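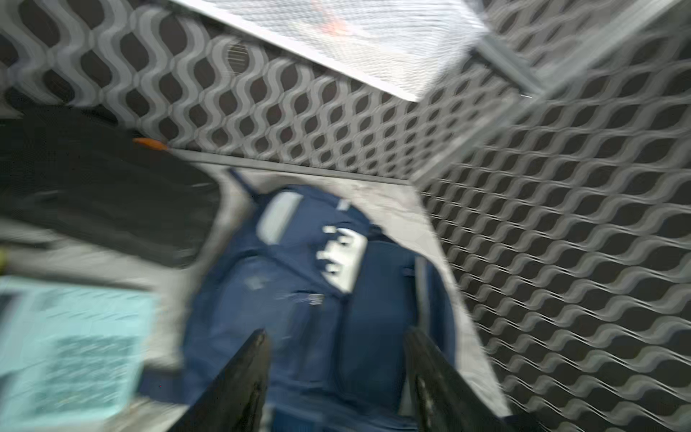
Navy fabric item with a light gray patch and a white graphic.

About Corkinar

Corkinar designs, supplies and installs indoor radio coverage systems for buildings where mobile phones and two-way radios do not work as they should. Our clients include hospitals, warehouses, parking structures, hotels and public schools. The company is privately held and has a staff of 63, most of whom work in the field.

Share this page (2)

Our Work

Modern buildings are hard on radio signals. Coated glass, thick concrete and metal roofing all weaken a signal before it reaches the people inside. Corkinar surveys the building, measures the signal on each floor, and prepares a written coverage plan. If the owner accepts the plan, our crews run the cable, mount the antennas, connect the amplifiers and test the finished system with the owner's representative present.

We do not begin an installation without the consent of the carriers whose signals will be amplified. Requests for consent are prepared and tracked by our licensing office, and copies are given to the client when the project is closed.

History

The company was founded by Wyn Bevan and Kazimiera Czarnecka, who had worked together on rural telephone lines and saw a growing number of calls from building owners with no service below ground level. The first Corkinar office was a rented unit behind a tire shop in the town of Eynon. The first contract was for a county records building with two basement levels, and the system installed there remained in use until the building was sold.

In its early years the company resold equipment made by others. It later acquired Stultico, a small maker of antenna mounts and cable fittings, and now produces many of its own parts in the Stultico shop. Amplifiers are still bought from outside manufacturers, and we select them to suit each building.

Leadership

Kazimiera Czarnecka serves as President. She is responsible for the direction of the company and for its dealings with carriers and public agencies.

Wyn Bevan retired from daily management in March and continues as Chair of the Board.

Mackenzie Campbell is Director of Field Services. All survey and installation crews report to this office, as do the training supervisors.

Tae-yang Yeon is Chief Engineer and signs every coverage plan before it is sent to a client.

Tegwen Trevor heads Client Support and Licensing.

Zutisow Monitoring

Zutisow is our remote monitoring service. A small unit is installed beside the main amplifier and reports power loss, overheating and unusual signal levels to our support desk. Clients may view the status of their own systems at any time through a password-protected page. Zutisow is included with new installations for the length of the workmanship warranty, which is five years, and may be renewed by the client after that. It can be added to most older systems, including systems that Corkinar did not install, following an inspection.

Training and Safety

New technicians work under a supervisor until they have passed our written and practical tests. Crews that work on roofs or lifts receive fall protection training, and each crew leader holds a current first aid certificate. Clients with their own site rules are asked to send them before the first visit so that crews can be briefed.

Service Area

We accept projects within a day's drive of Eynon. Owners of larger properties outside this area may contact Client Support, who will advise whether a survey can be arranged. Surveys for public schools are carried out at a reduced rate.

Careers

Open positions are posted by the Field Services office. Applicants for technician positions must hold a valid driver's license and be able to work at heights. Experience with coaxial or fiber cable is preferred.

Page last reviewed 17/06/2018

2 comments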